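How to Fold Trousers on the Bed

A bed is the best folding table most of us have. It is wide, it sits at a handy height, and a full pair of trousers fits on it without hanging off the end. The method below takes up to 30 seconds a pair once you have done a few.

1. Clear the bed and pull the cover or mat tight.
2. Empty the pockets and close the zipper and button.
3. Lay the trousers lengthwise and smooth them from the waist down.
4. Bring one leg over the other so the outer seams meet. Tuck the point at the crotch seam in to make a straight edge.
5. Fold the hems up to just below the waistband.
6. Fold in thirds for a drawer, or in half for a shelf. 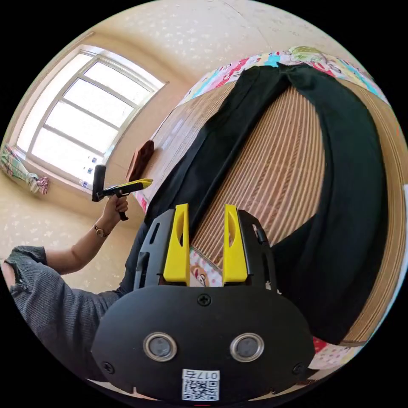
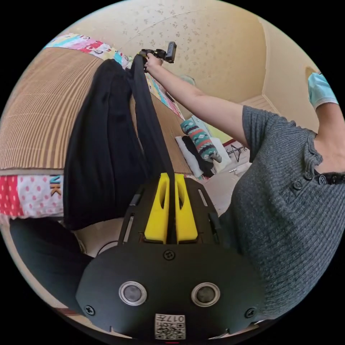
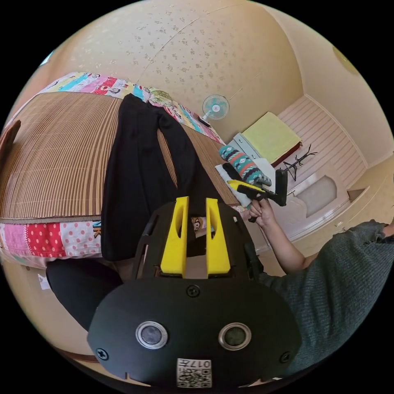 Dark fabric needs a little more care than light. It picks up lint from blankets and fleece, and the lint gets pressed into the creases. A woven mat like the striped one on this bed sheds less than a blanket and gives you a firm surface to smooth against. If you only have a soft comforter, put a clean flat sheet over it first. Heavy denim can skip the last fold.

Related
Folding Fitted Sheets, by Carla Hakim
How to Store Sweaters for the Summer
Shelf or Drawer? by Hamish Brunton
Sunday Laundry Checklist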